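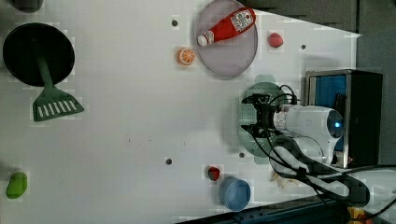
16 June 2022

Password day, finally. The notice from Issa came in overnight. Somebody got into their support desk system and copied a table of customer logins. They say the passwords were hashed, and they say to change them anyway. We have used Issa for scheduling since the Zernstead office opened, so that means every person in both offices.

I had the list printed by 8:30. 661 accounts in total, counting the old ones from Diltport that should have been closed in February. I closed those first. Rawan Boutros signed off on it by phone and asked me to keep the names in case payroll wants them. Saved to the shared drive under her folder.

Then the forced reset. Issa lets an admin do it in batches, but the page times out if the batch is too big. I tried the whole Zernstead group and got a blank page, tried half and got the same. Ended up doing small batches until lunch. Some people got the reset email twice. I sent a short note to everyone saying to use the newer one, and to type the address in themselves if they weren't sure about the link.

Calls started right after that. Most were people who had the same password on Issa and on their work email. I changed both for them and didn't lecture. Elie Rawashdeh had his on three sites, one of them his bank, and he went quiet when I told him to go change that one before doing anything else. He called back later to say it was done.

Hiba Najjar asked if we should turn on the second step for logging in, the code from the phone. Yes. I have been asking for that for over 2 years. She put it on the agenda for the managers' call and they said yes in a few minutes. It goes on for the admins tomorrow and for everyone else once I have written the instructions. I need to find out what to do about the people in the Diltport warehouse who can't have phones on the floor. Wulliton sells the little key fobs. Ask for a price on 32 to start.

Went through the login records for the last month while I ate. Found one account with a sign-in at an odd hour from a network I didn't know. It was Maysoun Abu Hammour's. I called her and she was at her sister Lina's place that week, working late on the rota. She gave me Lina's internet provider and it matched. Wrote it down as explained.

Nothing else in there that looked wrong. That doesn't prove much. The records only go back 30 days on our plan and Issa says the copying may have happened before that. I asked them for the longer log and got a ticket number and no date.

Left at 6:40. 10 accounts still not reset, mostly people on leave. I locked those and put a note on each one so whoever is on the desk knows to call the person back on the number we have on file, and not on whatever number they give.

To do tomorrow: second step for admins, instructions with pictures of each screen, chase Issa about the log, fob price. Change my own library password too, same one as the old Issa login.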